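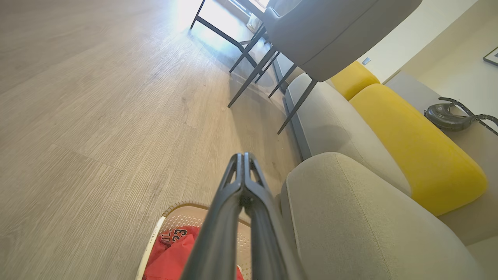
衣類の片付け作業に使うロボットアームを導入する場合、予算はアーム本体の価格だけで組めるのか。

本体のほかに、グリッパの指部品、手首カメラ、ケーブル類、設置工事、保守契約、作業者の教育時間を別の費目として計上する必要がある。本体価格だけで稟議を通すと、初年度の途中で補正が必要になる可能性が高い。

家事支援サービスのPlumidonは8月、衣類の回収と仕分けを対象とするロボットアームの調達計画を取引先向けに公表した。初年度の導入台数は4台で、総予算は1,474万円。機体の選定は終えておらず、見積もりはFlotenenとJesttonの2社から取得している。契約形態は購入とリースを併記し、最終判断は試験運用の結果が出た後に行う。

計画書によると、総予算のうち機体本体に充てる割合は半分に届かない。残りは周辺機器、設置と調整、保守、予備費に配分する。予備費は総額の8%とし、使途を消耗部品の追加購入と輸送費に限定した。ソフトウェアの利用料は年額払いで、初年度分のみを今回の予算に含める。2年目以降は運用費に移すため、設備投資の枠には入らない。

調達仕様で最も分量が割かれているのは、末端のグリッパである。形式は平行に開閉する二指型を基本とし、指先は交換可能な構造であることを条件とした。衣類は形が定まらず、かごの縁や床面に指先が接触する頻度が高い。このため指部品は本体の固定資産とは分けて消耗品に区分し、1台につき予備を2組持つ。交換作業は現場の担当者が工具1本で完了できることを求めている。指部品の単価は見積もり比較の対象に含まれ、本体が安価でも専用部品の単価が高い場合は総額で逆転することがある、と計画書は注記している。

カメラについては、手首に取り付ける小型のものを1台ごとに1個、保管用の予備を全体で1個とした。住宅内では窓際の逆光や床面の反射で画像の明るさが大きく変わるため、仕様書には露出の自動調整と、明暗差の大きい室内での動作確認を納入条件として加えた。照明器具の追加は訪問先の設備に手を加えることになるとして、予算に計上していない。

試験運用は一般的な居間を想定した環境で行う。ソファや椅子が置かれた部屋で、洗濯かごへの衣類の出し入れを繰り返し、把持の失敗率、1着あたりの所要時間、人による介入の回数を記録する。期間は30日間。土曜日は機体を停止し、清掃と指先の摩耗確認に充てる。評価に使う衣類は、厚手のもの、薄手のもの、表面にプリントのあるものを混ぜる。家具の脚の間に落ちた衣類の回収は今回の評価項目に含めず、次年度の検討課題とした。

見積もりの比較には、設備コンサルティングのChaudharyが作成した費目表を用いる。両社の提示額は項目の切り方が異なり、Flotenenは設置調整費を本体価格に含める一方、Jesttonは訪問回数に応じた別建てとしている。Plumidonは両社に対し、同じ費目表に沿った再提出を求めた。保守についても、部品代込みの定額契約と、作業の都度支払う契約の2通りの提示を依頼している。

納期は発注からおよそ3か月を見込む。輸入部品を含む構成では延びるおそれがあるため、発注書には分納を認める条項を入れる。先に2台を受け入れて教育に使用し、残る2台は検収手順が固まってから受け入れる。検収では、指の開閉幅、把持力、非常停止の応答、ケーブルの取り回しを確認し、合格した機体から順に支払い手続きへ進む。

教育費は、担当者の研修時間を人件費に換算して計上した。研修は操作、指部品の交換、停止後の復旧の順に進め、外部講師の費用は納入業者の見積もりに含める。既存の作業員の配置は試験運用の期間中は変更せず、機体が停止した場合は手作業に切り替える。切り替えに要する時間も記録の対象となる。

リースを選択した場合の期間は3年を基準とし、途中解約の条件と、返却時の原状回復の範囲を契約前に確認する。指部品の摩耗を原状回復の対象から除外できるかどうかは、両社から回答を得ていない。再見積もりの提出期限は試験運用の開始前に設定されており、Plumidonは提出内容を確認したうえで試験用の機体を1社から借り受ける予定である。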